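紙のしわと反りを直す、しまう、湿気から守る

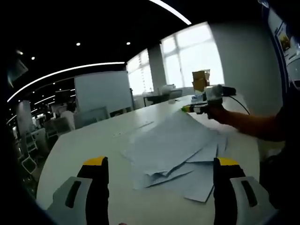 型紙や包装紙、古い図面など、薄くて大きい紙は引き出しに入れておくだけで端から傷みます。丸めた紙は巻きぐせがつき、折った紙は折り目から裂けます。このページでは、家にある道具でできる手入れと保管の方法をまとめました。作業場所は、紙の全体が載る平らな台を選びます。窓に向かって長く延びる白いテーブルのような台なら、大きい紙も折らずに置けて、細かい汚れも見つけやすくなります。薄い青白い紙を何枚も重ねたまま広げると、縁のしわがどの紙のものか分かりにくいので、手入れは一枚ずつ行います。残りは別の場所に平らに置いておきます。

始める前に
手を洗って完全に乾かします。ハンドクリームは作業が終わるまで塗りません。飲み物は別の台に置きます。ほこりは柔らかい刷毛で、中央から外へ向けて払います。消しゴムのかすも同じ刷毛で取れます。布でこすると薄い紙は毛羽立つので使いません。

軽いしわ
水を使わずに直ることが多いので、まずは重しだけで試します。吸い取り紙か無地のコピー用紙で上下をはさみ、板を載せ、その上に厚い本を並べます。二日置いて様子を見て、残っていればもう二日置きます。新聞紙はインクが移るので使わないでください。

強いしわ
霧吹きを使います。紙に直接吹くと輪じみができます。はさむほうの吸い取り紙に軽く吹き、手で触って冷たく感じる程度にしてから、乾いた薄紙を一枚置き、その上にしわの紙を重ねます。10分たったら湿った紙を抜き、乾いた吸い取り紙に替えて重しをします。吸い取り紙は翌朝にもう一度替えます。水性ペンの書き込みや色の濃い印刷がある紙には、この方法は向きません。見えない隅に湿らせた綿棒を当て、色がつくかどうかを先に確かめます。

アイロン
急ぐときはアイロンでも直せます。設定は低温、スチームは切ります。当て布を載せ、同じところに三秒以上置かないようにします。トレーシングペーパーは縮むことがあり、感熱紙は黒くなります。この二つにはかけません。

巻きぐせ
逆向きに強く巻き直すと筋が入ります。広げて四隅に重しを置き、一晩待つほうが確実です。重しは、小石を布で包んだものや、豆を詰めた小袋で足ります。金属の文鎮はさびが移ることがあるので、下に紙を一枚敷きます。

破れ
セロハンテープは数年で黄色くなり、はがすと紙の表面まで取れます。裏から薄い和紙をでんぷんのりで貼ります。和紙は刃物で切らず、水をつけた筆で線を引いてから手でちぎると、縁がなじみます。のりは薄めに溶き、筆でごく少なくつけます。貼ったらクッキングシートではさみ、重しをして半日乾かします。

しまい方
平らにしまえるなら、それがいちばん傷みません。大きい紙はベッドの下の浅い箱に入れます。箱の底に厚紙を敷いておくと、取り出すときに紙が曲がりません。一箱に詰めるのは、片手で引き出せる重さまでにします。

巻いてしまう場合は、太い筒の外側に巻きつけ、その上から薄紙で包みます。細い筒の中に押し込むと、出すときに端が折れます。輪ゴムは溶けて貼りつくので、幅の広い綿のひもでゆるく結びます。筒には中身と日付を書いた札をつけます。

湿気
梅雨の前に乾燥剤を替えます。紙に直接触れないように、箱の隅に小袋を固定します。押し入れでは壁から少し離し、下にすのこを敷きます。湿度計の数字が80を超える日は箱を開けません。反対に2月ごろは空気が乾き、紙の端が反ってきます。暖房の風が当たる場所は避けてください。

読者からの方法
Macarena Ledesmaさんは、洋裁の型紙を一着ごとに大きな封筒に分け、表に縮小した見取り図を貼っているそうです。封筒を開けずに中身が分かるので、出し入れが減って紙が傷みません。Ademir Coutinhoさんからは、カレンダーの裏紙を仕切りに使うという便りがありました。厚みがあって曲がりにくいのですが、光沢のある面は湿気で貼りつくことがあるので、裏の白い面を紙に向けてください。

かびを見つけたとき
ほかの紙からすぐに離し、風通しのよい日陰で乾かします。マスクをつけ、屋外で刷毛を使って払います。使った刷毛は室内に持ち込まずに洗います。濡れた布で拭くと広がります。においが残る紙は、重曹を入れた小皿と一緒にふたつきの箱に入れ、一週間置いてください。重曹が紙に触れないように、小皿には薄い布をかぶせておきます。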